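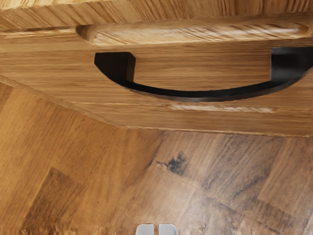

木纹柜面,上沿下方为凹槽式拉手。渲染图。

Panell 活动影像交付系统评测:义演、义卖和筹款晚宴的现场照片怎么发出去

分类:评测/活动摄影/公益项目

本文评测的是 Zanau 公司的 Panell,一套面向活动摄影师的现场选片与交付系统,由一台便携基站、一个桌面客户端和一个网页图库组成。测试环境为 Sorkthorpe 音乐厅的一场慈善义演,受益方是一个为住院儿童家属提供临时住宿的项目。摄影为无偿支持,主办方提供场地电源、一张后台工作桌和有线网络接口。对照产品为 Pirzada,笔者此前两年用它完成过同类活动的交付,对它的优缺点比较熟悉。

设备为自购,固件和客户端均为四月的版本。厂商未审阅本文。

一、需求背景

公益活动的影像交付和商业活动有几处差别,会直接影响对工具的要求。

第一是接收方多。商业活动通常只有一个甲方联系人,义演则至少涉及主办社团、受益机构、场地方、赞助企业和演出者五类,各方需要的照片范围不同,用途不同,授权条款也不同。赞助企业要的是带有自己标识的背景板合影,受益机构要的是能放进年度报告的横幅画面,演出者要的是自己那一首曲子。用同一个链接发给所有人,结果通常是每一方都来问哪些能用。

第二是肖像同意。受益家庭中有未成年人,一部分家庭同意入镜但不同意公开发布,一部分只同意机构内部使用。这类限制必须跟随照片本身,靠邮件正文里的一句说明是管不住的。

第三是时效。主办方希望中场休息时在大厅屏幕上滚动播放上半场照片,散场前在社交账号上发出第一批。捐款页面的访问高峰出现在演出当晚,次日再发效果会差很多。

第四是预算。多数社团没有影像采购科目,摄影师也是无偿出工,按月订阅的软件费用由谁承担往往谈不清楚。

后文的测试项目都按这四条设计。

二、硬件与安装

基站为扁平矩形金属外壳,正面有状态灯和一个实体按键,背面为电源、有线网口和两个数据接口。散热靠外壳被动完成,没有风扇,放在舞台侧幕附近不会产生噪声。连续工作一整晚后外壳明显发热,手可以长时间接触。建议不要叠放在笔记本适配器上。

供电支持直流适配器和移动电源。用移动电源时,如果输出功率不足,基站仍能开机,但无线模块会自动降档,状态灯只是由常亮改为缓闪,客户端没有任何提示。笔者在彩排时就遇到这个问题,传输速度明显偏低,排查了相当长时间才查到供电。说明书里有对应条目,位置在附录。这一项应当在客户端里给出明确告警。

相机接入有三种方式:相机自带无线直连、有线联机、读卡导入。无线直连需要在相机端建立配置文件,流程与一般的文件传输协议设置相同,填写地址、端口、用户名和密码。Panell 会生成一张配置卡片,可以写入存储卡后由部分机型直接读取,省去在机身上逐字输入的麻烦。不支持读取的机型只能手工录入,密码默认长度偏长且区分大小写,用机身方向键输入体验不佳。密码可以在客户端改短,建议在活动前一天完成。

安装总体不复杂。熟悉网络设置的使用者,从拆箱到收到第一张测试照片,喝一杯咖啡的时间足够。没有相关经验的人会卡在防火墙放行这一步,客户端给出的报错只有一个代码,需要去网页上查。

三、传输

测试时使用两台机身,一台固定在池座后方中轴线位置,一台手持在侧廊和后台移动。全部拍摄原始格式加小尺寸压缩格式双份记录,只传压缩格式,原始文件留在卡里,散场后读卡导入。

当晚两台机身合计按下快门 1656 次,压缩文件全部进入基站,事后与存储卡逐一比对文件名和校验值,没有缺失。这一点必须肯定。Pirzada 在同一场地的前一次活动中出现过丢件,原因是相机休眠后会话中断,恢复时从最新一张继续,跳过了中间未完成的部分。Panell 在基站端维护一份接收清单,会话恢复后主动向相机请求补传,逻辑更稳妥。代价是补传期间新照片要排队,如果移动机位离开覆盖区较久,回来之后会有一段时间看不到最新画面。

排队策略可以调。默认是先进先出,另有“最新优先”选项,适合需要马上上屏的场合。切换后补传任务降为后台执行。笔者上半场用默认设置,下半场改为最新优先,后者更适合义演。希望厂商允许按机位分别设置,目前只能全局切换。

无线覆盖方面,池座和一层大厅没有问题。后台化妆间与基站之间隔着两道防火门,信号不可用。楼座后排可用但不稳定。场地自有的公共网络在观众入场后接近瘫痪,Panell 的本地链路与公共网络相互独立,没有受到明显影响。上传到网页图库则必须经过外网,我们使用的是主办方提前申请的有线接口。没有有线接口的场地,需要自备移动网络,并应当事先确认观众满座之后仍能使用。

四、选片与标记

桌面客户端的界面分为接收栏、待选区和交付组三部分。接收栏按时间排列,待选区支持星级、色标和键盘快捷键,快捷键与主流选片软件的习惯接近,不需要重新适应。全尺寸预览的打开速度可以接受,快速连续翻页时偶尔先显示低分辨率版本,随后刷新。判断焦点时需要停一下再看。

交付组是 Panell 与同类产品区别最大的地方。一张照片可以同时属于多个组,每个组带有独立的授权说明、有效期、水印和下载尺寸。操作方式是先建组,再给组设置快捷键,选片时按键即归入。本次建立的组按接收方划分:主办社团、受益机构、赞助企业、场地、演出者。其中赞助企业组下又设子组,各家只看得到自己的部分。

肖像限制通过“约束标签”实现。标签优先级高于交付组,例如打上“仅内部”的照片,即使误放进社交发布组,导出时也会被拦截,并列出冲突清单。测试中故意误放了三张,全部被拦下。冲突清单写明文件名、标签名称和目标组,便于核对。

约束标签的不足有两处。其一,标签只能逐张或批量手工添加,软件没有与同意书登记表关联的功能。我们的做法是在签到处给不同意公开发布的家庭发放指定颜色的腕带,选片时凭腕带识别,遇到腕带被袖子遮住的画面,就只能依靠记忆和登记表上的座位号。其二,标签写入的是 Panell 自己的数据库,导出文件的元数据里只有一行备注,离开这套系统之后约束就失去强制力。接收方如果把文件转存到别处,后续的人未必会去看备注。Pirzada 在这方面更弱,没有类似机制,只能靠文件夹命名。

人脸识别归类功能默认关闭。考虑到现场有未成年人,本次没有启用,不作评价。是否启用应由主办方和受益机构书面决定,摄影师不宜自行打开。

五、现场上屏

大厅屏幕由场地方的播放电脑驱动。Panell 提供一个本地网址,浏览器打开后全屏即为幻灯播放,内容取自指定交付组,组内新增照片自动进入循环。播放间隔、过渡方式和排序均可设置,过渡效果建议只用直切或淡入,其余几种在旧电脑上会掉帧。

竖幅照片的处理方式有两种,两侧留黑或两侧填充模糊背景。没有把两张竖幅并排显示的选项,这是一个不难实现而且常用的版式,Pirzada 有。

可以在照片之间插入静态画面,例如捐款二维码和赞助标识,插入频率按张数设定。赞助方对标识出现次数较为敏感,Panell 会记录每个静态画面的累计播放次数,活动结束后可导出为表格。这份表格直接附在给赞助方的回执里即可,省去了人工统计。表格字段名是英文缩写,需要自己改成对方看得懂的表头。

中场休息期间出现过一次画面停滞,表现为停在同一张照片不再切换,刷新浏览器后恢复。日志显示播放页面与基站之间的连接曾短暂断开,页面没有自动重连。整晚只出现这一次,但如果播放电脑旁边没有人值守,就会一直停在那里。建议安排一个人每隔一段时间看一眼屏幕。

六、交付与下载

最终入选 638 张,分入各组后生成链接。链接可设密码和有效期,也可以限定邮箱。受益机构组使用限定邮箱方式,对方工作人员需要先收验证码再进入。有一位收件人的机构邮箱把验证邮件判为垃圾邮件,周三才从隔离区找出来。发送前最好提醒对方检查垃圾箱,或者请对方技术人员把发件域名加入白名单。

网页图库在手机上的表现良好,缩略图加载快,长按保存的是按组设置的尺寸,不会误把大图给出去。打包下载时,文件较多会分成多个压缩包,每个包单独发起下载。对不熟悉电脑操作的接收方来说,容易只下了第一个就以为完成了。页面上有提示,字号偏小。

授权说明显示在图库首页和每次下载前的确认框里,文字由摄影师填写。系统自带的模板偏商业婚礼用途,直接用在公益活动上不合适,例如模板默认允许接收方无限次转载,而受益机构组显然不能这样写。建议自拟,至少写明用途、署名方式、是否允许裁切和调色、是否允许转交第三方。署名方式一定要写具体,社团简报和赞助企业内刊的排版人员一般会照抄,不会再来确认。

下载记录按组统计,可以看到何时下载、下载了哪些文件,看不到完整网络地址,这样处理比较得当。记录保留期限可以自行设置。

七、元数据与归档

客户端支持按模板批量写入标题、说明、关键词、版权和联系方式。中文写入正常,在几款常用看图软件里读取没有乱码。文件名中包含中文时,部分旧版解压程序会显示异常,归档时建议文件名只用字母和数字,中文信息放在说明栏。

模板变量包括时间、机位、组名和节目单序号。节目单序号需要提前导入一份时间表,系统按拍摄时间匹配。义演的实际进度一般会偏离时间表,当晚上半场主持环节超时,后面的曲目全部错位。客户端允许事后拖动时间轴整体修正,修正后自动重写说明,这个功能做得细致。前提是两台机身的时钟事先校准一致,Panell 不负责校时,只在发现机位之间存在明显偏差时给出黄色提示。

原始文件导入后与已接收的压缩文件自动配对,星级、色标、标签一并继承。配对依据是文件名加拍摄时间,机身文件编号归零不会造成误配。这一步完成之后,后期软件可以直接读取星级,约束标签则以关键词形式带出,需要在后期软件里自己建立筛选条件。

归档包可以导出为普通文件夹加一份清单文件,不依赖 Panell 也能打开。对需要长期保存活动档案的社团来说,这一条比界面是否美观重要。清单为纯文本格式,字段含义在说明书里有完整列表。

八、费用

Panell 的收费方式是硬件一次买断,网页图库按活动计费,不办活动的月份不产生费用。对一年只做几场义演的摄影师,这种方式比 Pirzada 的包月合理。Zanau 另有公益折扣,需由受益机构或主办方提交登记证明,摄影师个人不能申请。我们由主办社团提交,审核用了约 5 个工作日,期间可以先试用,试用状态的图库页脚带有厂商标识,审核通过后消失,不必重新生成链接。

如果活动档期紧,应把申请提前到场地合同签订之后马上办理。折扣只覆盖图库费用,不覆盖硬件。

无偿拍摄的支出如何入账,各地规定不同。笔者的做法是由社团直接购买图库服务,发票抬头为社团,摄影师只提供设备和劳动,避免出现先垫付再报销的情况。赞助协议里也应写明影像服务属于实物支持,列出内容,不必折算金额,除非对方财务要求。

九、与 Pirzada 对比

传输可靠性:Panell 较好。补传机制完整,丢件风险低。
传输速度:正常供电下两者没有可感知的差别。
权限与约束:Panell 明显较好。Pirzada 只有链接级权限,没有照片级约束。
选片速度:Pirzada 略好,预览缓存更积极,代价是占用更多磁盘空间。
上屏版式:Pirzada 较好,支持竖幅并排和自定义边框。
断线恢复:接收端 Panell 较好,播放端 Pirzada 较好。
归档开放性:Panell 较好。
客服响应:Pirzada 有在线客服,Panell 只有工单,本次提交的播放停滞问题,至成稿时状态为“已确认”,没有给出修复版本。
费用结构:低频使用选 Panell,每周都有活动的团队选 Pirzada 更划算。

十、已知问题汇总

供电不足时客户端无告警。
防火墙报错信息过于简略。
排队策略不能按机位设置。
约束标签无法与外部登记表关联。
播放页面断线后不自动重连。
分包下载提示不够醒目。
授权模板不适合公益用途。
约束标签导出后只作为备注和关键词存在。

十一、适用范围

适合接收方多、对肖像授权有严格要求、一年活动次数有限的摄影师和社团。有儿童、病患家属或受助者到场的活动,约束标签一项就值得考虑。

单一甲方、只需要事后交付的活动,用普通网盘加一份写清楚的授权书就够了,没有必要添置基站。

多摄影师协作的大型活动本次没有测试。说明书称客户端支持多人同时选片,实际冲突如何处理、星级以谁为准,尚不清楚,有类似需求的读者应先做彩排。

补充一条使用建议:基站的配置可以导出为文件,同一场地再次使用时直接导入,网络参数和交付组结构都会恢复,约束标签的定义也在其中,照片和链接不会带过来。导出入口在客户端的“维护”菜单下,断开基站之后该菜单变灰,收工拆线之前记得先做这一步。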